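Holiday movie nights, the December lineup

OK so this is going out in a hurry, the projector bulb came this afternoon and I want the list in your inboxes before everybody makes other plans. Same room as last year, upstairs at the Prirkbridge library, doors at 6:30 and the movie starts at 7 whether or not you have found a seat. Free if you're a member, 2 dollars if you're not. Popcorn is on us. Bring your own drink, with a lid please, the carpet is new.

You voted. Boy did you vote. 66 slips in the box and at least four of them were for Die Hard, in handwriting that looked a lot alike. We are not showing Die Hard. We showed it last year. I like it too.

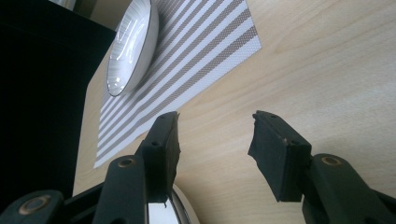

Photo: Liviu Căpraru / Prirkbridge Film Club

First up, The Shop Around the Corner. Top of the vote and I was surprised, I figured the black and white ones would split the room the way they did in the summer. Two clerks in a Budapest leather goods store who can't stand each other, writing love letters to each other without knowing it. Jimmy Stewart and Margaret Sullavan. If you've only seen You've Got Mail then come see where it came from. Runs a bit over an hour and a half so the early-bedtime crowd is fine. I cry at the part with the mailbox, every time, and I'm not taking questions.

Then The Muppet Christmas Carol. This is the family one, start time moves up to 4 that week so the little kids can come. Michael Caine plays it completely straight, like he's at the National Theatre, and that's why it works. We will be showing it with "When Love Is Gone" put back in. I know some parents feel that song is slow. Take them for a bathroom run then. It belongs in the movie — the song at the end doesn't make sense without it.

Third is Meet Me in St. Louis. Yes I know, only part of it is Christmas. It's got the best Christmas song in it, and it has Margaret O'Brien going at those snow people in the yard, and the color is gorgeous on a big screen. Somebody wrote on a slip "not a Christmas movie, but OK." Fair enough. It got the votes.

Last one is the members' pick and it came down to The Bishop's Wife against Scrooged. The Bishop's Wife took it by a hair. Cary Grant as an angel, David Niven as the bishop who really just wants his cathedral paid for. There's an ice skating scene I could watch on a loop. Scrooged people, I hear you, it goes straight on the list for next year and you don't have to vote for it again.

Things that did not make it but got a kind word or two: White Christmas (we've run it so many times), The Holiday, A Christmas Story, Elf. Elf is on TV every night of the month. Also one vote for a thing called Sleigh Bells for Ekach that I can't find anywhere. If that was you, tell me what it is, or lend me the tape.

About the chairs. The library has asked us to stack them ourselves this time. If everyone carries their own to the back wall it takes five minutes. Last year it was me and Liviu till almost eleven and his back wasn't right for a week.

Shorts before the feature are coming back too. Liviu is picking them and he's being secretive, all I've gotten out of him is that there's one cartoon and that teh longest is nine minutes. He's also doing the intro for the Lubitsch. He has promised to keep it under ten minutes. Hold him to it.

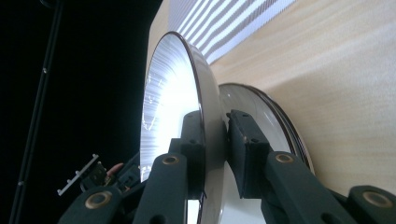 Round glass, standing on edge

Money stuff, quickly. The new screen fund is at 4,000 dollars, and a good piece of that is the raffle in the fall, so thank you to all who bought tickets and then bought more tickets. We need another 300 to place the order. There'll be a jar by the door at each show. Checks are fine too, made out to the club and not to me, I've had to walk two of them back already.

Raffle again at the last show. Prizes so far are dinner for two at Bucur, a gift card from Hisent Books, and a box of DVDs that I'm told is mostly Westerns. Still looking for one or two more, so if you have something nice and it isn't a fondue set, let me know. We have the fondue set.

Parking — use the lot behind the library, the street out front gets ticketed now right up till 8. The side door will be unlocked at 6:15 and it locks itself again once the movie's going, so if you're late you will have to knock and I may not hear you over the orchestra.

Captions will be on for all four. Got a few notes asking for that and nobody wrote in against.

A sign-up for January is going around at the first show. We want to do something with no snow in it at all. Musicals maybe, or heist movies, I go back and forth. If you've got a strong feeling put it on the sheet, and please print, I spent a good while on one slip last month that I thought said "Trains" and was Tootsie.

Oh and cookies. People always ask. Yes bring them, put a card next to anything with nuts. Take your plate home with you after, there are three in the club closet from last December and one of them is a really nice plate.

See you upstairs.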